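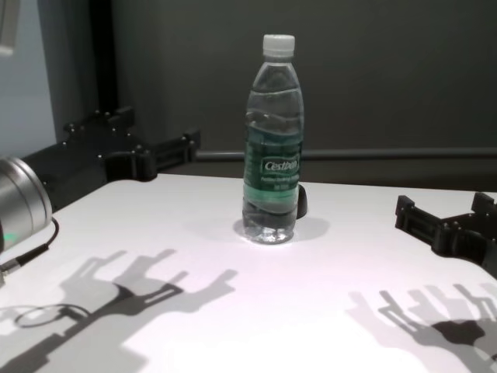
Cestbon bottle on a white tabletop.

Skundau Viaduct walk-through: checklist and comments
October round, lower deck and east stairs

What a great old structure this is to spend a morning under! We started at 7:30 at the Bronedlow end and worked toward Laskowska Street, with the curb lane coned off the whole way. Marks are OK, WATCH or FIX.

1. Deck joints, spans 1 to 6: OK
Seals are tight and clean. The new one at span 4 has settled in beautifully, and you can hardly hear the trucks cross it now.

2. Deck joint, span 7: FIX
Seal torn for 30 inches on the outbound side. Grit is packed in behind it. Please get this one done before the first salt trucks go out.

3. Drains and downspouts: WATCH
Most run freely. The one by the bus stop backs up (leaves again, plus a flattened traffic cone!) and spills onto the sidewalk. Cleared by hand, needs a proper flush.

4. Underside concrete: WATCH
Sounded with hammers from the lift. Hollow spots at piers 9 and 11, both chalked. No loose pieces over the roadway. The patch at pier 5 from the last round is solid, really nice work by whoever finished that edge.

5. Bearings: OK
Greased and level. Pigeon netting is holding, apart from one corner at pier 3.

6. Railing, north side: FIX
Post 142 rocks when you lean on it. Taped off. Two bolts missing at the base plate, the rest hand loose. Check its neighbors at the same time.

7. Railing, south side: OK
Fresh paint, no rust coming through yet.

8. East stairs, treads and lighting: WATCH
Nosing worn smooth on the bottom flight. Lamp 1183 is out, the others are bright. This flight gets busy with the school crowd after 3 p.m., so I'd love to see it bumped up the list.

9. Signs and clearance markers: OK
All readable from about 100 feet. The marker at the Sonia Avenue underpass has a new scrape along its lower edge but still hangs straight.

10. Bike lane surface: OK
Smooth as anything after the summer repaving! One shallow dip near the Laskowska ramp, under half an inch.

Carried over to next round: items 3, 4 and 8. Work orders needed now: items 2 and 6. Bring the longer ladder for pier 11.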